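Moving the house mail server off password logins

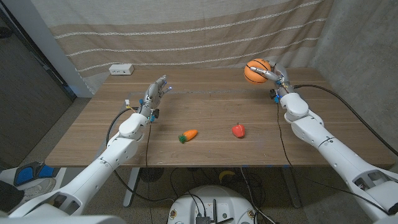
Posted by Dương on Friday, December 1, 2023 | Filed under: security, home network | 2 comments

I run a small mail server for the family on a box called Brostisstead. It sits in the hall closet and has done its job without much attention. In October I finally read the login logs for the SSH port and found 445 failed attempts in one night, from 34 addresses. Most tried "admin" or "test". A few tried real account names, which bothered me more.

Password logins are now off. Each laptop has its own key, with a passphrase, and the public half is copied to the server by hand. Root can't log in over SSH at all. I kept one session open while I restarted the service and tested the new key from a second window. My first try failed: the .ssh folder was writable by the group, so the server ignored the key file. Mode 700 on the folder and 600 on the file fixed it.

I also set up Cleseo, which reads the log and blocks an address after repeated failures. The default block list holds 50 entries and then drops the oldest. I raised the limit and set the block time to a day.

Webmail still takes a password. Skuvau, the client we use, supports one-time codes, but the plugin needs a newer PHP than the one I have installed. That upgrade is next, after a full backup of the mail folders.

Config files are in the usual place.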